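The **window** is an opening in a wall fitted with glass, intended to let in light while keeping out weather, pigeons and most conversation. It is among the few parts of a building that people look through far more often than at, and it tends to get noticed only when it is dirty, stuck or painted shut.

## Frames

Wood was long the standard material and is still admired by those who don't have to sand it. Metal frames allow thinner bars and larger panes, which made them popular in workshops, schools and offices. Gray is a common finish. Catalogs give it a great many names - slate, storm, graphite - though it remains gray in all of them. The Vustora range, sold through the Pilterport showroom, once listed 29 of these shades, two of which shared a sample chip. 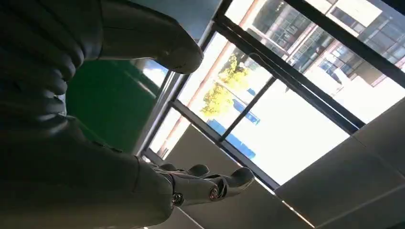 *A large window with dark gray metal frames.*

## Light and glare

A big window brightens a room and, at certain hours, makes part of it unusable. Desks are traditionally placed facing the glass, then turned sideways by August. Blinds are the usual remedy. The Darari blind, a roller type, comes with a cord and a 60-page booklet on the cord.

## Cleaning

Glass is washed from the top down, with a squeegee or a cloth that leaves no lint. Streaks are always on the other side. Sharifi's handbook for building managers recommends washing in the early morning, before the sun dries the soap, and devotes a further chapter to ladders.

## See also

- Curtain
- Door
- Draft (air)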